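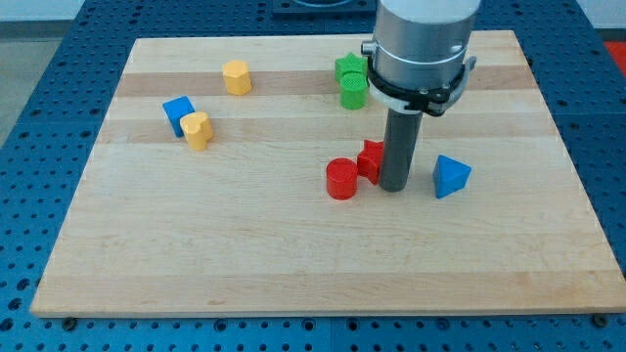

Recipe testers wanted (you don't need to be a good cook)

I'm looking for 40 people to cook from my book before it gets printed, and I'd love it if you were one of them.

I'm Effie Rennie. I ran the kitchen at a small café on the harbour for a long time, and since it closed I've been writing down everything we used to make there. The book is called Kinnear, after the street, and it's mostly soups, bakes, pies and the sort of puddings people used to come in out of the rain for. I started with 393 recipes on cards, receipts and the backs of order pads, and I've got that down to something you could lift with one hand. My editor, Fiona Urquhart, would still like it to be shorter. We're in talks.

My problem is that I cooked these things for a full café, on a huge six-burner range, with a dishwasher that never stopped and someone else peeling the carrots. I've shrunk them all down for four people and a normal cooker and I think the sums are right, but the first time my brother-in-law Archie Innes made the leek and barley soup at home he ended up with something he could slice. So I need them tried out by people who aren't me, in kitchens that aren't mine.

What you'd be doing

You'd get six recipes from me by email in April. You cook each one once, following what I've written even when you think I've got it wrong (especially then!), and you fill in a short form after each. The form has ten questions and most of them are things like how long did it take you really, what size tin did you use, and was there a point where you stood there wondering what I meant. There's a big box at the end for anything else. Please use the big box. The best note I had in the trial round was half a page of fury about a pie lid, and she was completely right, and the pie lid has been rewritten.

You'll have five weeks to do your six. You can do them in any order, and if you have to swap one because your oven's packed in or the shop had no celeriac, just tell me and I'll send another.

You keep the food, obviously. Feed it to whoever you like. If they say something rude about it, write that down too.

Who I'm after

All sorts, really. I've got plenty of friends who cook every night and have opinions about stock, and they've been brilliant, but they fill in the gaps without noticing. If I forget to say "drain the potatoes" they drain the potatoes. I need some people who won't.

So I'd be very glad to hear from you if you:

- have only just started cooking for yourself
- cook for one, and would halve or quarter things
- have a tiny kitchen, two rings and a toaster oven, or an old electric cooker with moods
- cook on an Aga or similar (I haven't got a clue how my baking times work on these)
- live a long way from a big supermarket
- cook with children, or for people who don't like bits

You need to be 18 or over, and you need scales. They can be cheap and ugly but they do have to weigh in grams, as I've written everything that way and cups make me anxious. A hand blender is useful for three or four of the soups and I can keep you off those if you haven't got one. Nobody needs a stand mixer. I don't own one myself.

If you've got allergies, please put them on the form and I'll match your recipes to suit. There's a lot of butter and flour in this book, so if you can't have wheat or dairy the choice will be small, though there are some good things in it - the red lentil soup and the baked apples, for a start. I can't promise that anything will be safe for a serious nut allergy, so check every packet as you would anyway.

Money and thank yous

I can pay for your ingredients up to £40 across the six recipes. Keep your receipts, take a photo of them on your phone and send them with your last form. Fiona does the payments and she's quick. If £40 up front would be a stretch, say so when you write in and we'll send it beforehand. You don't have to explain and it makes no odds to whether I pick you.

There's no fee on top of that, and I wish there were. You will get a copy of the book when it comes out, signed or not signed as you prefer, and your name in the back under the recipes you tested. If you'd rather be left out of the list, that's fine too. The first print run is 3000, which seems an awful lot of books to me. I keep thinking about where they'll all go.

A few things people have asked already

Can I share the recipes? Please don't until the book's out. Cooking them for friends is grand, posting the whole method online isn't.

Do I have to take photos? Only if something goes wrong. A picture of a sunken cake tells me more than 1000 kind words.

What if I hate it? Say so. Hamish Cairns tested the kipper tart for me last winter and wrote "no" in every box. The kipper tart is no longer in the book.

Can two of us do it together? Yes, one form between you, and tell me which of you did what if you fell out over it.

How to apply

Send an email to Fiona with "testing" in the subject line, and tell us:

- your name and roughly where you live
- what you cook on, and how many you usually cook for
- anything you can't or won't eat
- the last thing you cooked, and how it went

That last one is my favourite, and beans on toast is a perfectly good answer. A few lines is plenty. I'm picking for a good mix of kitchens, so if I don't choose you it's probably because I've already got lots of people with gas hobs.

We'll stop taking names at noon on the last day of the month before testing starts, and I'll write back to everyone either way. I'm slow at email but I do get there. If you haven't heard from me once April's properly under way, give Fiona a nudge and she'll give me one.

Effie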